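From: Edem Quansah
To: tunstall-players list
Subject: Re: [tunstall-players] Notes on Dernia, second run

Kojo Adjei wrote:

> Before anybody rings me: yes, I know the second half ran long. I timed
> it from the back row and it was a full 2 minutes over what we had on
> the read-through, and I'd say most of that lives in the lighthouse
> scene. I don't want to cut the lighthouse scene. I would like the
> lighthouse scene to stop being performed as though each line had to be
> fetched from the mainland.
>
> Other than that I was pleased. The sisters are finally listening to
> each other. The storm is loud, which I asked for, and drowns out the
> confession, which I didn't. I'm still in two minds about whether the
> mother should be on stage at the end and would like to hear what
> people think, preferably on the list and not in the car park.
>
> Kojo

Right, on the list and not in the car park.

I think the mother should be off. I know I'm the one playing her and that this looks like a woman angling for an early glass of wine, but hear me out. All through the first act the girls talk about her as if she's the weather. She comes in, she shifts the chairs, she goes. When I'm stood at the back for the last speech, the audience looks at me to find out what to feel about it, and I've got nothing to tell them. I've tried stern. I've tried sorrowful. Last time I tried thinking about my gas bill and you wrote "lovely stillness" in your notes, so I don't believe either of us knows what I'm doing up there.

If she must stay, could she at least have her back to us? The text only says "Mother remains." It doesn't say which way round.

On the lighthouse scene, I'll defend the cast a bit. It's written in very short lines and the floor is very big. If you put two people at opposite ends of it and one has to cross on "No", that's a long No. Bring them in to the table and I reckon you get your time back without anyone having to talk faster. We did it that way by accident at the second rehearsal, when the far end still had the badminton net across it, and it was the best that scene has ever been. I'm not suggesting we hire the net.

The storm. I like the storm. I'd like it more if it had the manners to let up when somebody admits to having burned the letters. People have paid to find out about the letters. Can it dip on "I was cold" and come back after the pause? If the sound desk can't manage a dip then I'd sooner have silence for the whole speech and let them imagine the storm has nipped out.

Props, as I seem to be doing those again. The tea in act one is sorted, the lamp is sorted, and the letters are being aged in my oven in small batches. The flat smells like a bonfire in a library. I've gone for a tartan box for the biscuits and I'm fond of it, though if anyone feels strongly that the family would have had a tin, say so now and not at the dress.
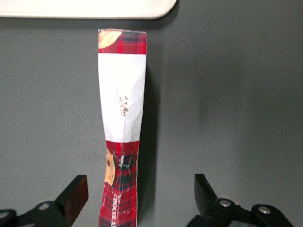
Act one biscuits. White band across the middle, tartan at either end.

My thinking is that it's red, so it'll carry, and everything else on that stage is the colour of porridge. I did wonder about covering the white part with something plainer. Opinions welcome from anyone sitting further back than row three.

Now, the other thing. Jistesico have come back about the lighting hire and the answer is yes, but they want to know our numbers by the end of September and they want it on their form, which asks whether we are a "touring entity". I've put no. If anyone has plans to tour they should tell me. They're offering the same package as last year, with Prirex on top if we want it for the cue changes. I'd say we don't. We have 3 lighting states, one of which is off.

The hall seats 100 if we use the benches. I would rather not use the benches. Last year there was a creak every time someone felt moved, and in a play with this many silences it's going to sound like a ship going down, which might suit the subject but I don't think it's what the author had in mind.

A word about the accents before I go. Kojo, you said "lightly coastal" and I think everyone has picked a different coast. The younger sister is consistent, I'll give her that, and I'd vote for the rest of us following her wherever she's from. Or we drop it and use our own voices. Dernia isn't a real island, so it's hard to see who'd complain.

I can't make the start of the next one but I'll be in by half seven. If you get to the end before I arrive, please run it with a coat on a chair where I'd be standing, and see if anyone misses me.

Edem

P.S. Whoever took home the blue colander, it's the kitchen's, not a prop. They've asked twice.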